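托纳赫包厂开放日走访记

周六上午，我去了托纳赫（Tonach）包厂的开放日。

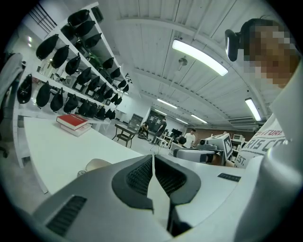 散客参加开放日要不要提前预约？

散客可以当天到门口登记，团体要先打电话。登记台九点开，第一场讲解九点半开始，每场一个小时左右，中间不能插队换场。我到的时候前面已经排了一队人，领到的是第二场的号。

包厂在老运河东边，从火车站坐62路公交车到终点，再沿河走一段。厂区不大，一栋裁剪楼，一栋缝制楼，后面是仓库和去年才收拾出来的样品间。门口的停车位很少，开车来的人多半停在对岸的菜市场。

带我们这一场的是周瑞琳（Jui-lin Chow），在厂里管打样。她先讲厂史。托纳赫最早做渔具袋和工具卷，后来渔具生意淡了，改做腰包、相机包和小件收纳袋。现在的订单一半是自己的牌子，一半替别人代工，代工里最大的客户是加列戈斯（Gallegos），做户外用品的。

裁剪楼的一层放布料。主要用的是600D涤纶，厚一点的款式换尼龙。布进厂后要先摊开放一夜再裁，她说刚拆卷的布有张力，马上裁，缝出来两边会差几毫米。裁床是二手的，机龄比厂里多数工人的工龄都长，刀头换得勤。边角料按颜色装袋，大块的留着做拉链头的垫片，碎的卖给做填充物的。

二层缝制车间我看得最久。一个小腰包要过十几道工序，最费时间的是装拉链和包边。韩真率（Jin-sol Han）在包边工位上演示了转角的做法：走到弯处放慢，左手把织带往里推一点，针落在布里的时候抬压脚转方向。旁边一位参观的阿姨以前在制衣厂干过，看完问她为什么不先粗缝。她答以前粗缝，后来计件算下来不划算，练熟了就省掉了。

车间里机器声大，讲解基本听不清，厂方没有准备耳塞，建议自己带。地面标了黄线，参观的人只能在线里走。

午饭在厂里的食堂吃，要另外买票。菜是两荤一素一汤，红烧豆腐味道不错，米饭偏硬。食堂墙上贴着当月的质检返工表，哪个组返了几件写得很清楚，我看了一会儿，返工最多的原因是线头没剪净，其次是扣具装反。

下午看检验。拉链按抽样比例送去做往复拉合，合格线定在700次，中间卡一次就算不过。背带要挂重物静置，看缝合处有没有滑移。负责检验的博伊科（Bohdan Boiko）话不多，问一句答一句。有人问到退货，他说夏天比冬天多，多数是扣具开裂，供应商已经换成了斯卡利莱克斯（Skalilex），新的一批还在观察。

最后是样品间和小卖部。小卖部卖的是尾单和换季款，小号腰包88元，工具卷便宜一些，没有包装盒，可以刷卡，不给退换。我买了一个深蓝色的工具卷，回家放了凿子和角尺，插袋偏浅，长一点的凿子会露出一截。

厂里下一次开放要等到秋天，时间贴在大门口的告示栏上，网站更新得慢，想去的话最好先打电话问一下。回程的62路末班车是下午六点，错过了只能走到桥头叫车。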